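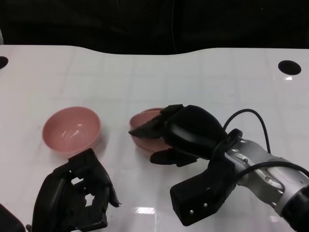 Plovell's co-op season is back, and Ilona Mészáros is running it

If you were around for the first co-op season on the Plovell forums, you already know why so many of us have been refreshing the announcements board like crazy. It's official! Season two of the Hosstead community co-op league opens in December, and sign-ups went live this morning with a format that looks like a ton of fun.

For anybody new here, Hosstead is the farm-and-fortress game that pretty much took over our off-topic section last winter. You and your friends build a homestead by day, hold it together by night, and argue about whose turn it is to fix the mill. The league takes that loop and turns it into a friendly race between teams, all starting on the same map seed on the same evening.

Running things this time is Ilona Mészáros, who a lot of you will know from her map threads (if you have ever survived the marsh level, you probably used one of her guides). She has been moderating the Hosstead section since spring and was up for the job as soon as the old organizers said they needed a break.

"I want people to finish the season with friends they didn't have at the start," she wrote in her opening post. "Bring your headset if you have one. If you don't, text chat is fine and my own team mostly types anyway."

The season runs for seven weeks, with one map each week. Teams can have up to four players, and solo sign-ups get placed with a group, so please don't sit this one out just for lack of a squad. Last season 78 players made it to the final map. This time there were 474 names on the interest list before sign-ups even opened, which blew everybody away, Ilona included!

To handle a crowd like that, the league is splitting into two brackets. Zaugg is the relaxed one, named after the sleepy fishing village in the game. Night raids are set to easy, there's no penalty for going down, and you can play your map any time during the week. Prevov is for people who like their evenings a bit more stressful. Raids are on hard, downed players lose whatever they're carrying, and every team plays in the same three-hour window so the live standings mean something.

You pick your bracket when you register, and you can switch once, up to the end of the second map. Points don't carry over if you switch.
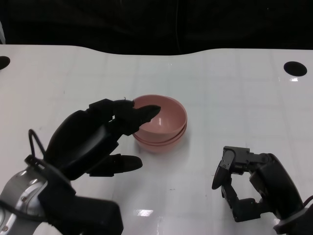 Pink bowls on a white tabletop.

Scoring has been cleaned up too. The old system gave out so many points for stored grain that half the top teams spent the final night just hauling sacks (guilty). Grain still counts, but it's capped, and there are new bonuses for rescuing villagers and for keeping the lighthouse lit through a whole storm. There's also a weekly style vote for the best-looking homestead, open to everyone on the forum whether they're playing or not. I can't wait to see what the builders come up with, because the screenshots from last season were unreal. Somebody made a barn with a working clock tower!

A few rules to know before you jump in. Cosmetic mods are allowed, anything that touches movement speed or inventory size is not. Each team needs one captain with a forum account in good standing, and that person posts the end-of-map screenshot in the results thread. If your connection drops in the first ten minutes, your team can restart once per map. After that you play on with whoever's left, so it's worth having a spare player ready.

Streaming is welcome in both brackets. Prevov teams are asked to put a delay on their broadcast so that nobody's base layout gets copied while the window is still open. Ilona is also looking for two more people to help host the weekly recap show, and no experience is needed as long as you can talk happily about imaginary turnips for half an hour.

Prizes are the same as before: a profile badge for everyone who completes all the maps, a special name color for the winning team in each bracket, and your homestead featured in the forum banner for a month. The style vote winner gets to name a goat in next season's starter map.

Sign-ups stay open until the evening before the first map, and late solo players go on a waiting list. Head over to the Hosstead section, look for the pinned thread, and post your name, your bracket, your time zone and whether you have a mic. My team is in Zaugg and we still need someone who can fish.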